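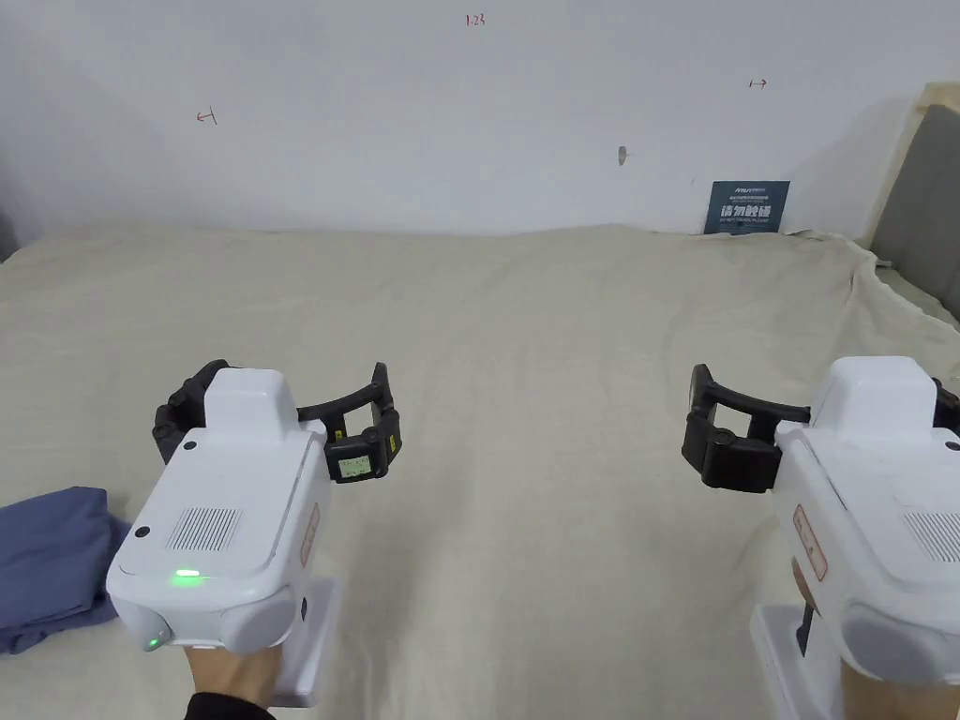

## Guest Linen Service at Harken House: Changes for the Coming Year

To all residents and list subscribers:

The Trendville Residents' Association has renewed its linen agreement with Ghanem Laundry. The new terms cover 70 guest beds and take effect at the next billing cycle. The rate per bed is unchanged. Collection moves from the side entrance to the loading door on Harken Street, where bags must be tagged with the room number before 9 a.m.

Sheets, pillowcases and bath towels are included. Blankets and mattress covers are billed separately, as they were under the previous agreement. Personal clothing is not accepted in the linen bags. Shirts and other garments found in them will be held at the front office for 200 days and then donated.
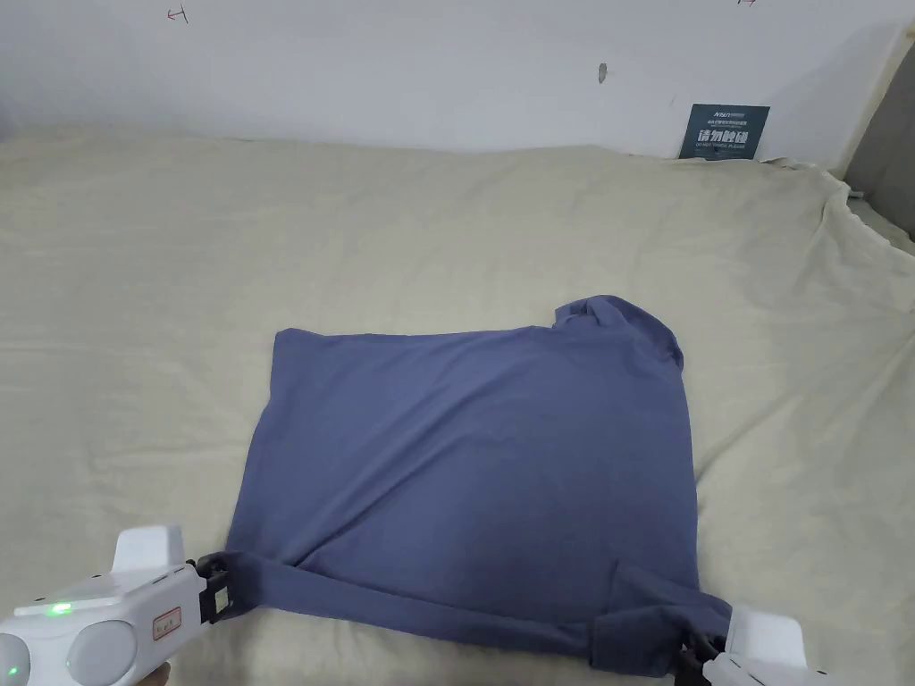 Residents who want personal laundry done may open their own account with Ghanem. The Association does not handle payment for these accounts and cannot settle disputes over them. Forms are available at the front office during regular hours.

The following question was sent to the list last week by Rin Morikawa:

> The June statement shows 1,114 pieces sent out and a separate line for 572 pieces under "rewash." Are we paying twice for those? I would also like to know whether the Zestmont annex is on the same contract, as its charges appear on our page.

The rewash line is a record only and carries no charge. The Zestmont annex has its own contract. Its charges were printed on the Harken page in error, and a corrected statement will be mailed to each unit.

Written objections to the corrected statement should reach the office within 30 days of mailing.

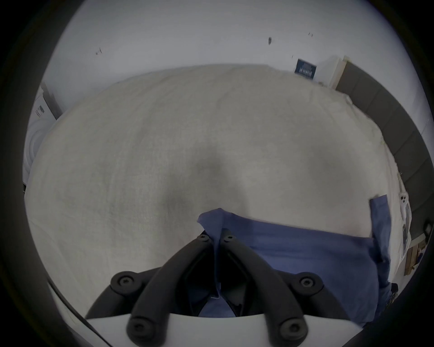

Kanako Takeda asks that the corrected statement also show the charge for blankets on a line of its own, as it did before the format was changed. The office has agreed to this request.

Annelies Aebischer
Office of Resident Services
Trendville Residents' Association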